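Gradix Teleop Cell, Simulated Side: Pre-Session Checklist with Comments
Checked February 21, 2019, before the Kitach tray task

Hello again, and thank you for keeping this sheet going between shifts. Tick as you go and write as much as you like in the comments, because I do read them all.

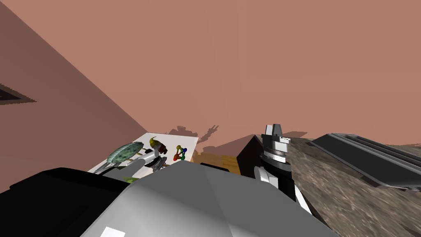
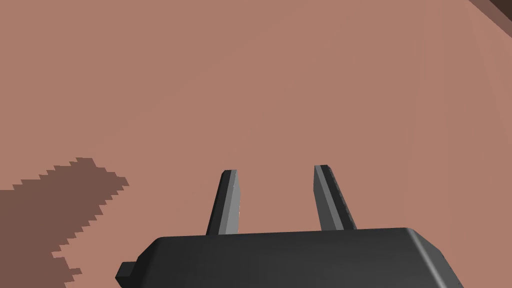

1. Hand controllers charged and paired. OK
Comment: The left one was slow to wake up again. Give it a good 30 seconds before you start muttering at it.

2. Grippers open and close fully from the trigger. OK
Comment: Squeeze gently. The Solodier triggers are touchier than the old ones, and the robot learns your snatching right along with everything else.

3. Arm follows the hand without lag. NEEDS A LOOK
Comment: I measured 105 milliseconds on the right side, and I would love to see that lower before the April sessions. Fine for slow reaching, a bit seasick for anything else.

4. Both arms back at the start pose before recording. OK

5. Stop pedal within reach and tested. OK
Comment: Yes, even in simulation! We all move over to the real arms sooner or later, and your foot should already know the way.

6. Practice runs done before the first saved one. OK
Comment: I did 2 and could happily have done another.

7. Bad demonstrations marked, with a word on why. PARTLY
Comment: Out of 20 from the last batch, several just say "oops." I do sympathize, but Gounder sorts by those notes, so please be a little chattier.

8. Break taken, wrists stretched. OK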